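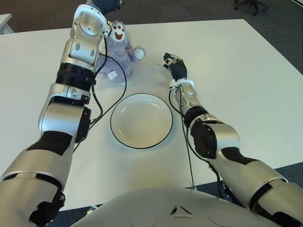
Filed under: Home & Table

I spent Sunday sorting out which plates to keep. The white one with the thin black rim stays. I like a plain plate on a white table, and the rim keeps it from disappearing. The rest of that shelf came from a shop in Vellberg and most of it is chipped, so it can go.

The lavender plush is harder. It is fuzzy, it sits up without help, and it has no business at a dinner table. It has been moved to the bedroom 2 times and both times I brought it back. 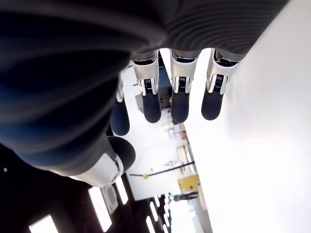 Posted by the author in March

I still need a box for the chipped ones. De Smet has one with dividers, but it holds 5 plates and I have more than that. I will probably use newspaper and an old carton. The shelf needs a wipe before anything goes back on it, and the plush can stay where it is until dinner.

Contact | Copyright | Back to top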